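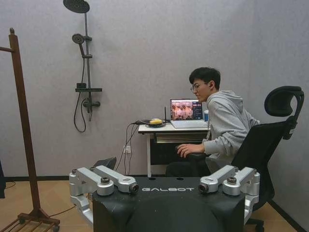 Budget season again! I've spent most of December buried in quotes, so let me tell you where we are with the equipment plan for the Edine room.

The big machine is paid for, and I'm not asking for another one. What I got wrong last year was all the small stuff. I put down 2,000 for "extras" (cables, spare parts, a decent desk and chair for whoever is at the laptop) and we ended up at 3,214. Ouch. The outlets alone ate 304, and I hadn't given them a line at all.

So for the coming year I've split the sheet in two, one part for the robot and one for the person working next to it. Salgado sent a service quote that covers both arms with 2 visits a year. Flinness came in cheaper but wants us to ship parts out, and I really don't love the idea of waiting on a box while everything sits idle. I'm leaning Salgado, but talk me out of it if you've had a good run with Flinness!

The Privness software renewal is still open, as they haven't sent me a price. If your team needs a seat, tell me before I send the sheet upstairs. Same goes for chairs.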